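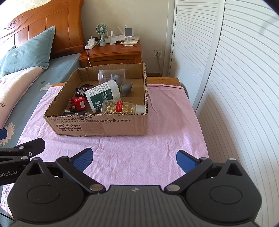
Mixed box on the pink towel, gripper open, blue pads on.

Budget check: second handheld gripper or spare pads and boxes?

findau_bd
Posted 13/06/2020
Looking for a sanity check before I send an order in. Current setup is one handheld gripper, two fingers, blue padded tips. The task is picking household items out of an open cardboard box. Contents are mixed on purpose: clear jar with a ribbed lid, a supplement bottle, a bottle of softgels, a toy cat, a small toy robot, a few small black things at the front corner.

I have 500 to spend this quarter. Options as I see them:

Option A: second gripper from Lutiteo, 448 with the mounting bracket. Leaves almost nothing for consumables.
Option B: keep one gripper, buy spare pads, a second set of linkage pins, more boxes and more objects. Comes to 100 for pads and pins, the rest is flexible.

Leaning A. Two people could record in parallel, and I have a second person on weekends.
— Barnabás

lepik_siiri
B. One unit with no spares means you stop when a pad splits. Two units with no spares means you stop twice. What is your pad life?

findau_bd
I log 50 sessions per pair before the surface gets slick enough that I swap them. Bottles are the worst for it. I have one unopened pair left.

lepik_siiri
Then you have already answered the question. One pair for two grippers is not a plan. Order pads first, see what is left.

ottoh
Disagree with Siiri, at least partly. Pads are cheap and ship in a few days. The gripper from Lutiteo had a six-week lead time when I ordered in the spring. If you want parallel recording by the end of summer, the long-lead item goes in first and the pads come out of next quarter. Standard purchasing order.

Also check whether 448 includes the calibration target. Mine did not, and it was a separate line on the invoice.

findau_bd
Quote says "gripper, bracket, two pads". No target listed. I will ask.

p_riquelme
Two questions nobody has raised yet.

1. Where does the second person work? I see one table next to a bed and closet doors. If both people use that table you will be in each other's way, and if the second one works elsewhere you need another surface, another cloth and another light source at minimum.

2. Power. Two chargers on the one strip on the nightstand already. Is the gripper battery charged from there? Add a second unit and you want its own charger and probably its own strip. None of this is expensive but it is not in your 500.

findau_bd
1. Same room, in shifts, or the second person takes the kitchen table. The kitchen has better light.
2. Yes, same strip. There is another outlet in the kitchen.

p_riquelme
Shifts in the same room do not need a second gripper. You hand it over. Parallel only counts if the kitchen is really available for the hours you have in mind.

ottoh
Fair point. I still think a backup unit has value even when it sits on a shelf. A loose linkage cost me nine days last year while the replacement part was in customs.

lepik_siiri
A set of pins would have fixed that for a fraction of the price. The pins are in option B.

ottoh
Pins would have fixed it if I had known which pin. I did not. But yes, noted.

agnese_t
I do the purchasing for a small group at Stillier, so from the accounting side: do not spend 448 of 500 on one line. You lose shipping and import tax. On our last order those two came to more than the 52 you would have left. Get the landed price in writing before comparing anything.

On objects, I would budget for variety before I budget for a second unit. Three of your items are clear or bottle-shaped. You could use soft goods, flat things, something with a handle. That comes out of a kitchen drawer and costs zero.

Boxes also wear. The side walls go soft after a while and the fingers start pushing them outward on approach. Yours are low, so it matters less, but keep a few of the same size flat under the bed. Mixing box sizes halfway through a set made our numbers hard to compare.

findau_bd
Did not have import tax in there at all. That more or less rules out A for this quarter.

Revised list:
Spare pads and pins: 100
Spare boxes, same size: pending, the shop sells them in bundles
Calibration target: pending quote
Remainder carried over toward the second unit

ottoh
Ask Lutiteo if they will hold the 448 price until next quarter. They did it for me with a deposit.

lepik_siiri
Is the deposit refundable?

ottoh
Mine was, less a handling fee. I would get it in the email.

findau_bd
Writing to them Monday. Will post the landed price when I have it.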